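Shared Workrooms Deserve a Place in the Town Plan
06/06/2021
Opinion, by Mitra Farahani

The council of Grinska is to decide whether the former school on the river road, built in 1915, should be sold or kept for public use. The Residents' Forum asks that it be kept, and that its ground floor be fitted out as shared workrooms.

The town has 3 halls for hire, all of them laid out for meetings and weddings. A resident who wishes to mend a chair, cut a pattern or build a model has no public room in which to do so. Many homes in the newer streets have neither a shed nor a spare room. In April the Forum received 700 replies to its survey, and the want of a plain table and good light was raised again and again.

It has been argued by Councillor Saeed Babaei that such rooms would stand idle on working days. The experience of Suvano suggests otherwise. Its two workrooms are booked well ahead, and the fees meet the cost of heating.

Sale would bring in a single sum. The building, once gone, could not be bought back at any price the town could afford.

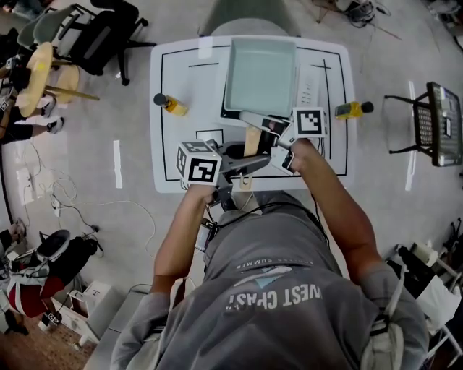 What the Forum proposes

The council should defer the sale for 2 years and open the ground floor on a trial basis. Charges should be set by the hour and kept low. A full account of bookings and costs should then be laid before residents prior to any final vote.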